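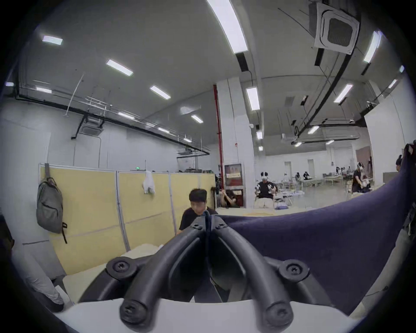
Grande salle, côté cloisons jaunes, pendant le travail sur le linge.

Compte rendu de la réunion d'équipe, mardi, atelier pliage de Wesbridge

C'est encore moi qui tiens le stylo (Consuelo a tenu la promesse de ne plus jamais le faire, je respecte), donc pardon d'avance pour les digressions. On a commencé à 14 h, avec le café de la machine du bas, celle du haut étant toujours en panne.

Point 1, les nouveaux postes. Depuis mai, une partie d'entre nous ne plie plus pour expédier mais pour montrer les gestes : on prend la serviette avec les pinces, on soulève, on étale, et les enregistrements partent chez Jondberg pour la future ligne automatique. On en est à 275 séquences gardées et 119 à refaire, surtout à cause des coins mal saisis. J'ai demandé si « à refaire » comptait dans nos objectifs de la semaine. Réponse de Wendelin Rüegg : oui, c'est du temps travaillé. Je l'écris noir sur blanc, comme ça c'est écrit !

Point 2, la fatigue. Plusieurs collègues ont parlé des poignets, et moi la première, parce que tenir une pince dans chaque main toute une matinée, ça n'a rien à voir avec plier à mains nues. Le casque pèse aussi sur la nuque. On essaie dès la semaine prochaine des tranches de 18 minutes avec changement de poste entre deux, et on en reparle.
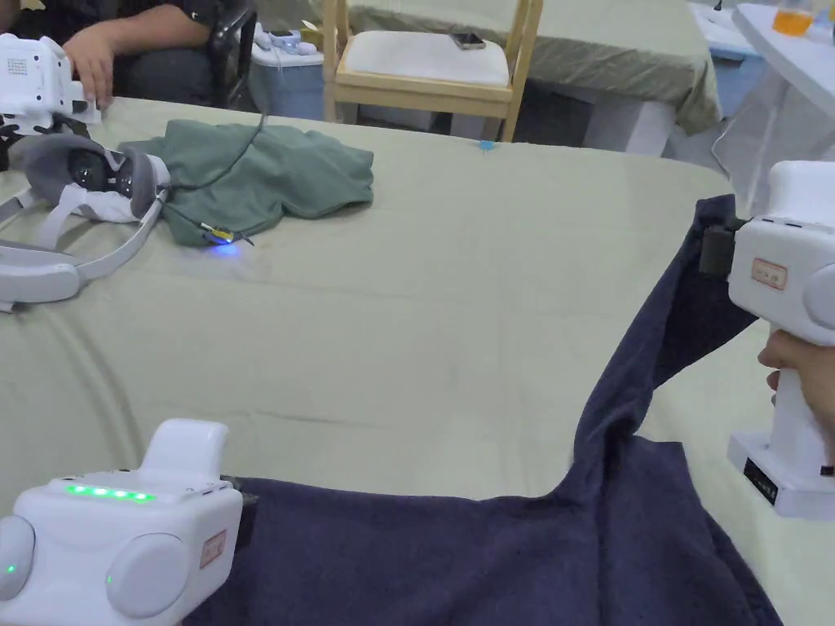

Consuelo Quezada a demandé ce que deviendraient les plieuses une fois la ligne en marche, et si quelqu'un comptait leur poser la question avant de signer avec Lapointe. Elle a ajouté qu'apprendre son métier à une machine, elle voulait bien, à condition de savoir où elle-même serait assise l'an prochain. Gros silence, puis tout le monde a parlé en même temps, et j'ai perdu le fil pendant un bon moment.

Ce que j'ai pu noter : aucun départ prévu sur le site, deux postes de contrôle à créer, formation payée. Pour Elbridge, on ne sait pas. Wendelin doit rapporter une réponse écrite, et j'ai bien souligné « écrite ».

Point 3, divers. La prime de démonstration est reportée à la prochaine réunion, faute de temps. Et merci de ranger les pinces par paires !
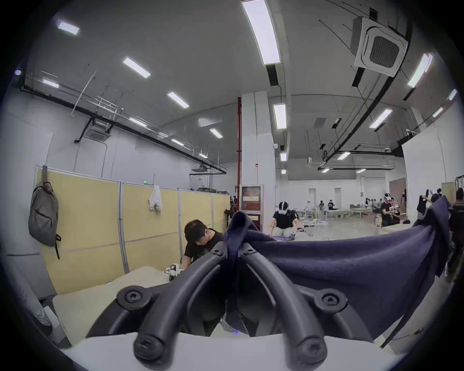
Tissu bleu marine tenu entre les doigts de la pince, au même endroit de la salle.

Levée de séance à 15 h 20. Les corrections, c'est sur mon bureau ou par message, avant vendredi si possible.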